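Gandeo 拼图借阅 常见问题

大家好，欢迎来到 Gandeo 的问答页。这一页断断续续写了很久，每次有人来信问到一件我们没讲清楚的事，就往里添一段，所以顺序不太讲究，有些地方还会啰嗦。要是您赶时间，先看“怎么借”和“怎么还”两段就够用了；要是您正好有空，泡杯茶慢慢看也很好，后面有不少是拼了多年拼图攒下来的零碎经验。

你们到底是做什么的？

我们是一间可以邮寄的拼图图书馆。您在目录里挑好想拼的图，我们装箱寄过去，您拼完了拆掉装回盒子，再寄回来换下一盒。就这么简单。喜欢拼图的人家里多半都有同一个烦恼：拼过一遍的盒子舍不得扔，又不太会再拼第二遍，于是柜子顶上、床底下、过道里慢慢都堆满了。当初我们也是这样，几家人先是互相换着拼，换着换着盒子越来越多，就成了现在的样子。

目前目录里有2,864种图，从给小朋友的大块木拼图，到要占掉整张餐桌、拼上一整个冬天的大幅风景，都有。

怎么借？

先办一张借阅证，然后登录，在目录里把想拼的图放进“心愿单”。请尽量多放一些，十来种最好。我们会按您排的先后去架子上找，第一种在别人家里，就找第二种，依次往下。有的朋友心愿单里只放了一种，偏偏又是最抢手的那一种，结果等了好几个星期，来信问是不是把他忘了。没有忘的，只是那盒图还在别人的桌上呢！

每张借阅证一次可以借2盒。两盒一起寄、一起还最省邮费，您想先还一盒也行，我们收到一盒就补一盒。

借阅证多少钱？

一年455元，寄给您的那一程邮费含在里面，寄回来的邮费由您自己付。没有押金，也没有按天算的逾期费。早些年收过押金，后来发现退押金这件事比收发拼图还麻烦，大家又都很爱惜东西，索性就取消了。

也有朋友问能不能只办半年。可以的，半年证的价钱在注册页面上有，换季的时候常有调整，这里就不写了，免得写旧了误导您。

一盒可以留多久？

我们没有硬性的期限。大多数人一盒图留三到六个星期，大幅的会久一些。如果过了三个月还没有动静，我们会写封信问候一下，绝对没有催的意思，就是想知道您和那盒拼图都还好。有位会员回信说，她把天空那部分留给放假回家的女儿一起拼，我们看了特别高兴，当然让她继续留着。

唯一的例外是心愿单上排队特别长的图，盒盖上会贴一张黄色的小签，写着“有人在等”。看见黄签，就请您稍微快一点点，拼完别摆太久。

怎么还？

拆成小块，装回原来的布袋，扎好口，布袋放进盒子，盒子放进寄来时的纸箱。纸箱请别扔，翻个面就能再用。箱盖内侧有回寄地址，剪下来贴在外面就行，用哪家快递都可以，顺路、便宜就好。

有几件小事想拜托您。第一，请真的拆成一块一块的，别留着连成一片的边框。我们知道那是好意，可是下一位打开盒子，看见边框已经拼好了，多少会有点失落，很多人最喜欢的就是找边。第二，布袋的绳子打活结，别打死结，我们这边已经剪断过好多根绳子了。第三，盒子里的意见卡请填一填，哪怕只写一句“云太难了”，也很有用。

盒子里会有些什么？

原盒或者我们自己糊的替代盒、装拼图块的布袋、一张参考图、一张意见卡。有的图年头久了，原盒已经散架，我们就用灰纸板重新糊一个，把原来的盒面裁下来贴上去。不算漂亮，但很结实。

参考图是可以要求不放的。有一群会员坚持不看图，说看了图就没意思了，您如果也是这样，在备注里写“盲拼”，我们会把参考图封在信封里另外放好。至于忍不忍得住不拆那个信封，就看您自己了。

少了一块怎么办？

这是来信最多的一个问题，所以多讲几句。

先别急，也先别难过。请按这个次序找一找：桌子底下、椅垫的缝里、袖口和毛衣的下摆、拖鞋里、吸尘器的集尘盒里、家里猫狗睡觉的地方。再看看布袋的底，特别是袋底的缝线处，小块很爱卡在那里。还有一种情况特别常见，那一块其实已经拼在图上了，只是拼错了位置。大片的天空、雪地、水面，块形相近，错着也能卡得很紧，拼到最后就会既多一块又好像少一块。遇到这种情形，斜着看桌面，对着光，错的那块边缘往往微微翘起。

都找过了还是没有，就在意见卡上写明“缺一块”，画个小圈标出大概在哪里。不用赔钱，也不用道歉。我们这边有个专门放“流浪块”的抽屉，各家寄错的、事后在沙发底下扫出来的，都收在里面，隔一阵子就拿出来对一对。过了大半年才团圆的，也有过好几次。

实在找不回来的，我们会自己补一块。用厚度相近的纸板刻出形状，再照着参考图上色。颜色总归有些差别，近看是认得出来的，但拼完时那个洞填上了，心里就踏实。有会员还专门来信说，想借“有补块的”，觉得有意思。

如果我后来又找到那一块呢？

太好了，请夹在信封里寄回来，写上图名就行，忘了图名也没关系，画面上有什么颜色跟我们说一声。信封最好垫一张硬纸，光溜溜地寄，过分拣机的时候容易压坏角。

家里有小孩子，适合借什么？

第一次借，建议从 Piteva 系列开始。这一套是木头的，块大、边圆，图也讨喜，多是农场、集市、雨天的街道这些孩子认得的东西。三四岁的孩子由大人陪着，一个下午能拼完，拼完往往立刻要求再来一遍。借木拼图的家庭请留意，别用湿布擦，干布抹一抹就好，木头吃了水会胀，胀了就卡不进去了。

大一点的孩子，可以试试 Brusero 的中号图。这个系列的块形变化多，每块都有点脾气，不太容易拼错位，孩子拼对了的时候很有把握，不用总来问大人对不对。

另外，小块的拼图请不要给还会把东西往嘴里放的小朋友玩，这一条就算您嫌我们唠叨，我们也是要写的。

老人家眼神不太好，有没有合适的？

有的。目录左边的筛选里有“大块”一项，勾上就能看到。这些图的块比普通的大一圈，颜色也分得比较开。我们自己的经验，比起块的大小，光线和颜色更要紧。一幅灰蒙蒙的海景，块再大也费眼睛；一幅画满瓜果招牌的街市，块小一点也能拼得很轻松。

如果老人的手不太灵便，木拼图会比纸的好拿，厚，捏得住。还可以在桌面上铺一层绒布，块从布上拿起来比从光滑的桌面上抠起来容易得多。这个办法是一位会员的母亲教我们的，试过以后我们自己也一直这么用。

最难的是哪一种？

各人有各人的难，但公认的还是 Moroz 系列。这一套几乎全是雪，雪原、雪松、雪后的屋顶，还有一幅据说画的是雾里的雪，我们店里拼到一半就收起来了，到现在也没再打开过。意见卡上的话五花八门，有写“再也不借了”的，隔了两个月同一位又把系列里的下一幅放进了心愿单。

想挑战 Moroz 的朋友，我们有一点建议。颜色帮不上太大的忙，就按形状来分：两凸两凹的放一堆，三凸一凹的放一堆，四面都凹的放一堆，依次类推。分的时候很枯燥，可以听着广播慢慢分，分好了以后就快多了。白天拼，靠窗拼，雪的那一点点冷暖差别在灯下是看不出来的。

新手第一次拼大图，有什么窍门？

窍门谈不上，说说我们自己的习惯吧。

先把所有的块翻成正面朝上。很多人嫌烦跳过这一步，后面总要一块一块地翻，更烦。翻的时候顺手把直边的挑出来，再把特别显眼的颜色挑出来，比如红伞、黄门这一类。

然后拼边框。边框拼不严也别太纠结，差一两块先空着，多半混在别的堆里了，过几天自己就会冒出来。

再往后，从您最喜欢的那一处开始拼。一条小狗也好，一扇窗户也好，拼出来一块像样的地方，后面就有劲头了。天空一般都放最后，可也别全放在最后，不然剩下的每天都是天空，容易泄气。我们习惯每次坐下来先拼几块天空，算是交了功课，再去拼好玩的地方。

卡住了就去睡觉。第二天早上路过桌边，常常一眼就看见昨晚找了半天的那一块，这种事拼图的人都遇到过，说不出什么道理。

桌子不够大怎么办？

借一幅图之前，请先看目录里写的成品尺寸，再去量量桌子，四边最好都留出一掌宽的地方放零散的块。桌子不够大，可以去建材店裁一块薄板，搁在桌上用，吃饭的时候连板带图挪到床上或者柜子上，吃完再挪回来。板的四边贴一圈细木条，块就不会滑下去。

也有朋友用拼图毯，拼到一半卷起来收着。我们对毯子的感情比较复杂。卷得松，块会散；卷得紧，展开的时候又会拱起来。小图还行，大图就不太推荐了。如果您用得顺手，请一定来信告诉我们是怎么卷的。

零散的块用什么装？浅的托盘、糕点盒的盖子、装鸡蛋的纸托，都好用。要浅，要能一眼看到底，深碗就不太方便了，总得伸手去搅。

拼完了可以裱起来吗？

借来的图不可以上胶，也不可以裱，这一点务必请您体谅，上了胶就再也拆不开了。舍不得的话，拍张照片留念，很多会员还会把照片打印出来寄给我们，我们贴在墙上，已经贴到天花板了。

要是实在太喜欢，可以问问我们能不能买下来。有复本的我们很乐意让给您，只有孤本的就不行了，后面还有别人等着呢。

可以捐拼图给你们吗？

可以，非常欢迎！最好是您亲手拼过一遍、知道齐不齐的。缺一两块也收，请注明缺在哪里。没有拼过的二手拼图我们也收，不过得等有人有空试拼一遍才能上架，从收到到上架，可能要等上很久，请别着急。

受潮发霉的、有很重烟味的，就请不要寄了。纸板很吃味道，我们晒过、通过风、也拿茶叶包捂过，都去不干净，还会串到旁边的盒子上去。

捐过来的图，我们会在盒盖里面写一行“由某地一位朋友赠送”，您想写几句话也可以一并附上。有人写过一段很长的话，说这幅图是搬家前在老房子里拼的最后一幅，后来每一位借到它的人都在下面添了一两句，现在盒盖已经写满了，我们又往里面夹了一页纸。

现在有多少会员？会不会总是借不到？

会员大约1,274位，图的种数比人多，总有得借。抢手的那些确实要排队，特别是一月，天冷，大家都窝在家里，图走得飞快；到了春天又一下子全回来了，架子塞得满满的。如果您不挑季节，春夏两季来借，心愿单上排第一的往往当场就有。

我住得很远，也寄吗？

只要快递能到就寄。路上时间长的地方，我们会尽量把两盒一起发，箱子里也多垫一层纸。海岛和山区偶尔要等船、等车，请多给几天。收到的时候纸箱要是压瘪了，先打开看看布袋有没有破，没破就没事，拍张照片发给我们记一笔就好，盒子我们会再糊的。

可以上门来借吗？

可以的，工作日下午两点到六点有人在。楼梯有点陡，上来的时候请扶着点。店里有一张长桌，常年摊着一幅拼到一半的图，谁来了都能坐下来拼几块，不用借阅证。有的人本来只是来还盒子，一坐就坐到关门。

喝的东西可以带上来，我们也有热水。只有一条规矩，杯子放在旁边的小几上，别放在拼图桌上。纸拼图最怕水，洒上去以后面层会起泡，一幅图就这么没了，十分心疼。在家里拼的时候，也建议您给杯子另外找个地方，选个重一点、底宽一点的杯子，比细高的稳当。

万一真的洒了水呢？

动作快一点，先把水吸掉，用干的厨房纸轻轻按，别擦，一擦面层就跟着走了。然后把湿了的块分开，平放在吸水纸上，上面再盖一层纸，压几本厚书，放一两天。不要用吹风机，热风一吹，纸板就翘了。

晾好以后，拿两三块试着拼一下，能卡得进去就算救回来了。有点水印没有关系，在意见卡上写一声，我们好心里有数。面层起泡或者脱开的，请连块带渣都寄回来，我们有时还能用白胶粘回去。

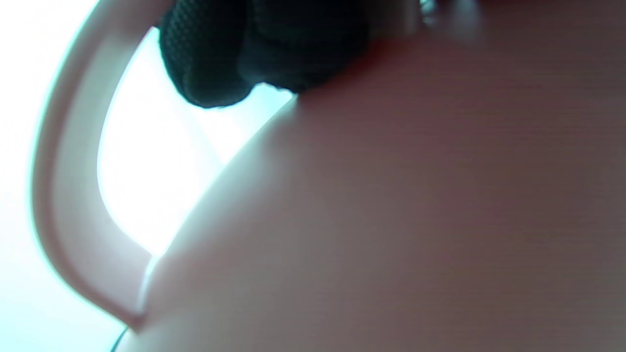
至于赔偿，一年里头一回洒水我们都不计较，当作缴了学费；再有第二回，我们会请您分担一部分补盒的费用，具体多少要看图还买不买得到，会先写信跟您商量好再说。

还有别的问题，写在意见卡的背面随盒子寄回来，或者用注册时的邮箱给我们写信，都收得到。我们回信偏慢，通常是傍晚收了工以后才坐下来一封一封地回，写得也长，请您多担待。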